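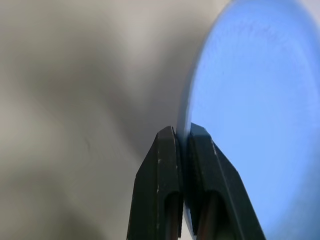

Light blue disc held at its edge by a two-finger gripper

Home server on an old desktop - keep it as one machine or split it up?

Posted by quietfan_dell
September 14, 2025
Viewed 2946 times

Hi everyone! I have been reading this board for months and finally have something of my own to ask about. I got an old office desktop from my sister-in-law when her firm closed its second location, and I want to turn it into a proper server for the house. I am so excited about this that I have already labeled the network cable.

What I'd like it to do:

Share files to three laptops and one very slow tablet
Keep nightly backups of those laptops
Run a small web server for my choir's schedule page (very plain, just text and a few sound clips)
Maybe print sharing, if it isn't a headache

The machine has 16 GB of memory, a four-core processor, one small solid state drive and two big spinning drives that match. I put Linux on it last weekend with no desktop, just the text login, and I can reach it over SSH from my laptop. That part felt like magic and I did it four times in a row just to see the prompt come up.

Now I'm stuck on how to lay it all out. A guy at work says everything should go in containers. Another one says virtual machines or don't bother. The printed guide I have (older than my kids) installs everything straight onto the one system and never mentions either. I tried the guide's way with the web server and the file sharing, and both work from inside the house. But then I changed one setting for the file share, restarted the box, and the web page stopped loading until I started it again by hand. So are those two things tangled together somehow? And is it worth starting over before I put real files on it?

One more thing. The address of the server changed after the restart. It was ending in 20 and then it was ending in 45, and my backup program got very upset about that.

Any advice welcome, long or short! I like reading the long ones.

quietfan_dell

Benedicta Ackah
Member, 200 posts

Oh, this is a great little project, and you're at the perfect point to ask. Nothing important is on the drives yet, so you can make a mess and clean it up as often as you like. I built my first one the same way and rebuilt it over and over that June, and I learned more from the rebuilding than from any of the books.

Let me take the address first, as it's the quickest thing to fix and it will make everything else calmer. Your router hands out addresses to whatever asks, and it's allowed to hand out a different one next time. You want it to stop doing that for this one machine. Log in to the router, look for something called "address reservation" or "static lease" or "DHCP reservation" (every maker picks its own name for it), find the server in the list of connected devices, and tie it to one address. Restart the server. Done! You can also set a fixed address on the server itself, but then you have to be careful to pick one outside the range the router gives out, and you have to remember you did it when you buy a new router in a few years. I've been bitten by that. Reservation on the router is kinder.

While you're in there, give the server a name. Mine is called Aven. The backup box in the closet is Ccori. You'll be typing these names a lot, so keep them short and keep them easy to tell apart - I once had two machines one letter apart and wiped the wrong one.

Next, the web page that didn't come back. I very much doubt the file share and the web server are tangled. What I think happened is that you started the web server by hand the first time, and it was never told to start on its own when the machine boots. Starting a service and enabling a service are two separate things on most Linux systems. If yours uses systemd, and nearly all of the common ones do now, you want:

sudo systemctl enable --now nginx

or apache2 or httpd in place of nginx, depending on what you put in. "Enable" means start at boot, and "--now" means also start it this minute. Then check it:

systemctl is-enabled nginx
systemctl status nginx

If the first one says "enabled" and the page still doesn't come up after a restart, then look at the log with

journalctl -u nginx -b

which shows only that service and only since the last boot. Read it from the bottom up. The usual thing I find there is that the service tried to start before the network was ready, or that another program already had port 80. Either of those is easy to sort out, so come back and paste the lines if you see something odd.
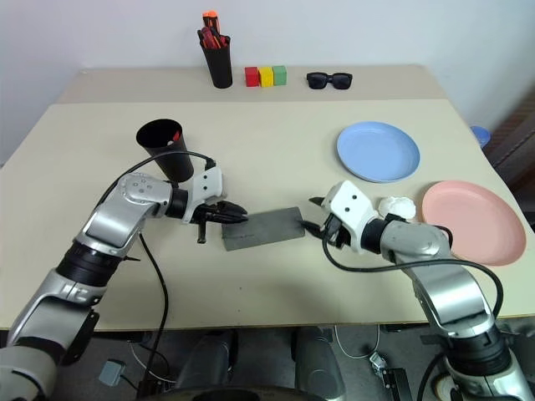
On containers, virtual machines, or neither

All three work! I mean it, people run happy home servers all three ways. Here's how I think about it for a setup your size.

Straight onto the system, like your guide does, is the simplest to understand. The files are where the manual says they are. The logs are where the manual says they are. When you're learning, that counts for a lot. The weak spot is when two programs want different versions of the same thing, and with a file share and a plain web page you may never run into it.

Containers package a program up with most of what it needs, but they share the kernel of the machine underneath. They start fast and they're light on memory. I love them for web things. If the choir page ever grows into something with a database behind it, put that in containers and you'll be glad. The part that trips up new people is storage. Anything written inside the container and not to a volume or a mounted folder goes away when you remove the container. Please learn that with test files! I learned it with my recipe collection.

Virtual machines are whole pretend computers, each with its own system. They use more memory, and you'll have several systems to keep updated. With 16 GB you could run two or three small ones comfortably. I'd go this way if you want to play with different operating systems or if you like being able to take a snapshot before you try something scary.

For you, I'd do file sharing and backups straight on the machine, where they can get at the big drives with nothing in between, and the choir page in one container. Skip the virtual machines for now. You can add them later without tearing anything down.

The drives

You said the two big ones match. Lovely, mirror them. Put the system on the small solid state drive and make the two spinning ones a RAID 1 pair, either with mdadm or with ZFS if you feel like reading. Whatever you write goes to both, and if one dies you keep going on the other while you shop for a new one.

But a mirror isn't a backup, and I'll say it again because I've had to explain it to three different cousins. If you delete a folder by mistake, the mirror deletes it from both drives instantly and with great enthusiasm. You still need a copy somewhere else. A USB drive that you plug in once a week and keep in a drawer is fine. I use a plain rsync script for mine and it takes around 20 minutes on a normal week.

And try restoring something! Pick one folder, pretend it's gone, and bring it back from the copy to a new place. Do that before you trust it with the photos.

Before you open the web page to the outside

You didn't say whether the choir will look at the page from their own homes, but I'm guessing yes. Before you forward any port on the router:

Turn off password logins for SSH and use keys. Test the key from a second window before you close the first one, or you'll be carrying a monitor down to the basement.

Turn on the firewall and allow only what you need. The file share should never be reachable from outside, only from the house.

Set up automatic security updates.

Get a certificate so the page loads over https. It's free and it renews on its own once it's set up.

Or, and this is what I'd do with a plain text page, rent the cheapest hosting you can find for that one thing and keep your home box private. Less fun, I know. But a choir schedule has to be up at the exact moment forty people are in a parking lot wondering if rehearsal is still on, and your home internet will pick that evening to go out.

Printing: CUPS. Install it, add the printer, enable the service (see above!). If your printer was sold in the last ten years or so there's a good chance the laptops can already find it over the network without the server's help, so try that first.

Have fun with it, and do tell us what you name it.

mossy_rack

just use virtual machines for everything. snapshots are the best. I have 20 of them on mine. you will want more memory though

Flalura_fan
Member

Agree with Benedicta on nearly all of it. Two small additions.

Check the health of the spinning drives before you build the mirror. They came out of an office and may have been running for years. Install smartmontools and run

sudo smartctl -a /dev/sda

then the same for the other drive. Look at the hours, the reallocated sectors and the pending sectors. If the last two are zero, good. If either one is climbing from week to week, replace the drive now. I'd also run the long self-test overnight on both (smartctl -t long) and read the result in the morning.

Second, write down what you do. A text file is enough. Mine has the date, the command, and one line on what I wanted to happen. Keep it on a laptop and not on the server! When the server is down is when you'll want to read it.

I don't agree about renting hosting for the choir page, though. Running it at home is how you learn, and a schedule page gets hardly any visitors. Put a phone number on the paper copy for the bad nights.

quietfan_dell

Wow, thank you all! It was the enable thing. I had only ever started it. Restarted twice and the page came back both times. The address is reserved on the router now too, and the backup program has forgiven me.

One drive has zero in both places and the other has eight reallocated sectors, nothing pending. Long test is running on both tonight. I'm calling the server Alunura.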